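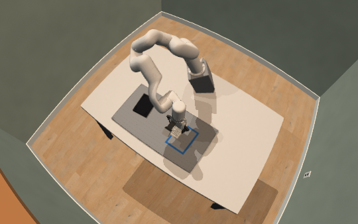
Cómo quitar el olor a humedad de un armario empotrado sin estropear la ropa de lana

Publicado por Zoriana Kostiuk en Casa y limpieza, 17 de octubre de 2024

Hola a todos. Llevo una temporada leyéndoos y por fin me animo a escribir, porque lo mío ya me tiene un poco desesperada. Nos mudamos en enero a un piso antiguo, muy bonito, con techos altos y un armario empotrado enorme en el dormitorio que fue lo que me enamoró cuando lo visitamos. El problema es que el armario da a la pared norte y desde que han empezado las lluvias huele a sótano. No veo manchas negras ni nada parecido, solo el olor, que se pega sobre todo a los jerséis de lana y al abrigo bueno de mi madre (de los de antes, pesa como un muerto).

He probado con bolsitas de lavanda y con un absorbente de humedad de la marca Drikano, de esos de bolsa colgante. La bolsa se llena de agua en 19 días y el olor sigue igual, o peor, ahora huele a sótano con lavanda. Mi suegra dice que vinagre, mi vecina que bicarbonato y el señor de la ferretería me quería vender un deshumidificador que me parece un dineral. ¿Por dónde empezaríais vosotros? ¿Y qué hago con la lana, la lavo toda? Me da miedo que encoja. Gracias de antemano y perdonad el rollo.

Shih-chieh Lo

Hola, Zoriana, y bienvenida. Pasé por lo mismo hace unos inviernos, así que te cuento con calma lo que me fue bien, que igual te ahorra alguna vuelta.

Lo primero, vacía el armario entero. Sí, da mucha pereza, pero mientras la ropa esté dentro vas a perseguir el olor de un lado a otro. Saca también las baldas si se pueden quitar y mira bien por detrás y en las esquinas de abajo, con una linterna. Pasa la mano por la pared del fondo en un día frío: si la notas helada y algo mojada, tienes condensación. Si hay una zona concreta más húmeda que el resto, o la pintura se abomba, avisa a un fontanero o a la comunidad antes de gastar en productos, que a lo mejor es una bajante.

Si es condensación, limpia el interior con un paño apenas humedecido en agua y vinagre blanco a partes iguales (prueba antes en un rincón, por si el barniz se queja). Después seca con otro paño y deja las puertas abiertas un par de días, con un ventilador apuntando hacia dentro si tienes. No mezcles nunca el vinagre con lejía, ni a la vez ni uno detrás de otro.

Para la lana no hace falta lavarlo todo. Yo colgué los jerséis a la sombra, sobre una toalla en el tendedero para que no se dieran de sí, y con una tarde de aire seco se fue el olor de casi todos. Los dos más tercos los lavé a mano en agua fría con jabón para lana, sin frotar ni retorcer, y los sequé en plano. El abrigo de tu madre lo llevaría a una tintorería de confianza, ahí no me la jugaría.

Y al volver a guardar, deja un hueco de unos dedos entre la ropa y la pared del fondo. A mí me costó renunciar a media barra, pero se nota muchísimo. También compré un higrómetro baratito, un Stostus que cabe en la palma de la mano. En mi armario marcaba 17 puntos más que en el salón, ¡imagínate! Ahora lo miro casi todas las mañanas, ya es una manía. Un abrazo y cuéntanos cómo va.

Dilta

bicarbonato en un vaso y ya está, a mi me funciona de siempre. lo cambias cuando te acuerdes

Kao

Muy de acuerdo con Shih-chieh, y añado una cosita: mira si las puertas tienen rejilla. Las mías eran macizas y cerraban tan bien que ahí dentro no corría el aire. Un carpintero me puso dos rejillas en cada hoja, una arriba y otra abajo, y me cobró 42 euros con el material. Si estás de alquiler pregunta antes al casero, claro, aunque el mío estuvo encantado. Ah, y no guardes nada recién planchado, déjalo un rato fuera en la silla para que suelte el vapor. Mucho ánimo con la mudanza de ropa, ¡y ponte música!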